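Filed under: Checklists > Shared rooms > Small items and table tops

Table top and loose items check: Prydderch meeting room
Date of check: 1/5/24
Next check due: January

I do love this one! The round table at Prydderch is where everything ends up sooner or later, so a good look over it tells you a lot about how the room is being used. Comments follow each item. OK means leave alone, ACTION means please sort it out before the next booking.

1. Table steady, no rocking when leaned on. OK
Tried it with both hands from all sides and it didn't budge. The new feet from Grostar have made a lovely difference, and the old folded beer mats can go in the bin at last.

2. Table edge free of splits and rough spots. OK
Ran a cloth right round the rim and it didn't snag once. Top height still 75 as far as I can tell, but my tape has lost its first bit so I'll do that again with a proper one.

3. Walkway between table and door. OK
Measured 95 cm at the tightest point with the chairs tucked in. The Cultow room only manages 52 cm and we get bruised hips there, so this is a treat.

4. Small magnets. ACTION
Top of my list every single time. There's a green one, an orange one and a blue one on the left, and another red and blue pair stuck together on the right. Small round magnets are a real swallowing risk when families use the room, and they are far safer up on the board or in a tin with a lid. The tin is in the Kisolo cupboard, second shelf, behind the tea towels. Please put them back in it after each session and check the floor too.

5. Batteries in remote controls. ACTION
The white remote needs its battery cover tested. Push it with a thumb, and if it slides without much effort put it aside for a new one. Please leave the yellow sticker on! 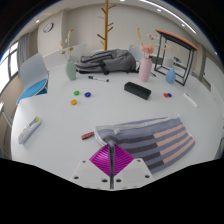

Item 4 and others: table top, with magnets, remote, marker, towel, backpack and vases.

6. Vases set back from where people reach. OK, with a comment
All three are along the far side and they look gorgeous, especially the pink one with the pink and cream blooms. A dab of museum putty under each would make me even happier. I have 22 dabs left in the packet, so plenty to go round. Dried stems shed, so give the area a quick wipe while you're there.

7. Dried flowers away from heat. OK
No candles or heaters to be used on this table, please, however cosy it would be. Battery tea lights are fine and are kept with the magnets tin.

8. Bags off the table. ACTION
Grey backpack lying on its side at the back, right by the vases. Straps are the thing to watch, as one good tug and over goes a vase. Hooks by the door will take any bag that size. If it's still there tomorrow it goes in lost property with a label.

9. Marker pens. OK
Cap on the dry-erase marker, hooray. Spares are in the drawer.

10. Towels and cloths. OK
The striped towel is folded, which I was very pleased to see. Hang it up if it's damp.

11. Loose cards and paper. ACTION
Small white card near the rim on the right. Pop it in the drawer or recycle it, as cards on the floor are surprisingly slippery.

12. Ceiling light over table. Not done
Couldn't reach it. Needs the 175 cm steps, which are over at Cultow until the painting is finished.

Four actions, one not done. Please initial next to each action once it's sorted and leave the sheet on the clip inside the Kisolo cupboard door.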